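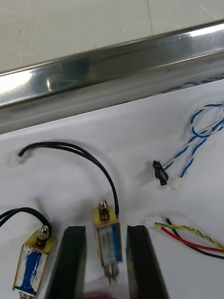

Small electrical parts are hard to keep in order. They are too small for a shelf, too many for a single drawer, and most of them trail wires that catch on everything else. The push-pull solenoid is a good case. It is a coil in a metal frame with a plunger through the middle, and when current flows the plunger moves. People who repair vending machines, door locks or old pinball tables gather them over the years, and usually end up with a box that has to be tipped out before anything can be found. A white sheet laid over the worktable makes the tipping out easier. Against it a second solenoid, a twisted blue-and-white pair and a bundle of red, black and yellow-green wires are all plain to see, even when the paper is badly creased.

The repair room at Standthorpe has been through its whole stock this way. The room opened in a former shoe shop, and for the first few years parts were taken in without anybody writing them down. People brought in dead printers and the insides of tills, and what could be saved went into margarine tubs. By last October the tubs had filled a wall. The list drawn up at the start of this year ran to 648 items, of which 157 were solenoids, relays or small motors. The rest were boards, switches, lamp holders and cable.

The first attempt at sorting was by size, and it was given up after a fortnight. Two parts of the same size can have nothing else in common, and a person looking for a 24 volt coil does not want to go through a tub of parts that merely fit in the same hand. Sorting by the machine they came out of lasted a little longer. It suited whoever had taken the machine apart and was no use to anyone else.

What they do now is sort by what the part does, and within that by voltage. Solenoids go with solenoids, whatever they came out of. If a part has a printed label, the model number is copied on to a card before the part is put away. If it has no label, the coil is measured with a meter and the reading goes on a paper tag. Nothing is put back unmarked. A part nobody can identify goes in a tub by the door, and that tub is emptied at the end of each month.

Wires gave more trouble than the parts themselves. A loose lead will work its way round its neighbours as soon as the box is moved, and the usual cure is to pull, which damages the joint where the lead meets the coil. Standthorpe tried rubber bands, which perished, and then freezer ties, which had bare wire at the ends and scratched things. The present rule is that short leads are left alone and long ones are folded back twice and held with a paper collar. Plugs stay on. Cutting a plug off to make a part tidier was common practice in the early days, and it is now regarded as a waste of a good plug.

Labels are worth protecting as well. The print on a small part is often the only record of what it is, and it rubs away against other metal. A pale blue-and-white label with JF-0530B printed up the side can be copied in a few seconds while the lettering is sharp. The smaller print needs a magnifier, and some of it is not worth the eye strain.

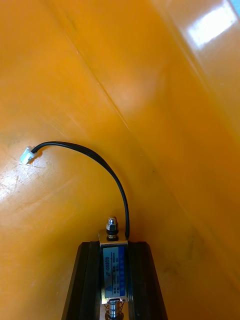

Bandska would go further and throw away anything with no readable model number, on the day it comes in. An unmarked part costs more in time than a new one costs in money, runs the argument, and a short list that can be trusted is better than a long one that cannot. The meter should be kept for faults. As for the paper tags, Bandska gives them two years before they fall off.

There is sense in that for a business with rent to pay. A repair room works differently, as many of the machines that come through its door are too old for new parts to fit. One of the more useful finds at Standthorpe was an untagged coil that had sat in three different tubs. It went into a laundrette's coin box, and the laundrette has been sending its broken machines over ever since.

The bins have changed too. Margarine tubs are free, but they split at the corners and their lids never match. Shallow open bins have replaced most of them. Orange plastic has turned out to be a fair choice of colour, as black cable and white plugs both stand out well on it. Depth matters more than people expect. In a deep bin the bottom layer is never seen, and the same few parts on top are picked over again and again. A shallow one can be checked by looking.

Planby, the cabinet system most often suggested in the hobby press, was tried for a few weeks. The drawers run smoothly and look well on a wall. The dividers are set too close for anything with a plug on the end, though, and the set has since been handed over to screws and washers, where it does very well.

Circuit boards have a corner of their own. They are kept one deep, parts side up, with nothing heavy on top.
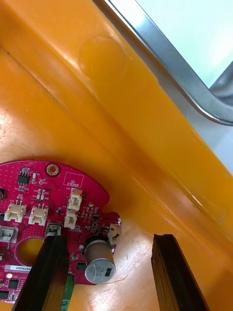

Boards were once stood on edge like records in a rack, and it saved a good deal of room. The trouble was that the connectors took the knocks. A connector housing that has been leaned on for a month may look sound and still have a pin pushed over inside it, and the fault only shows when somebody has spent an afternoon wiring the board in. Laid flat they use up far more shelf, and Standthorpe had to give up its second kettle table to fit them.

Each board gets a card with the same four lines: what it came out of, the date, what is known to work and what is known not to. The last line is most often blank. The cards are cut from old Rimkutė parcel labels, which are stiff and take pencil well, and they are kept in a drawer in the order the boards came in.

The lamp holders have not been started.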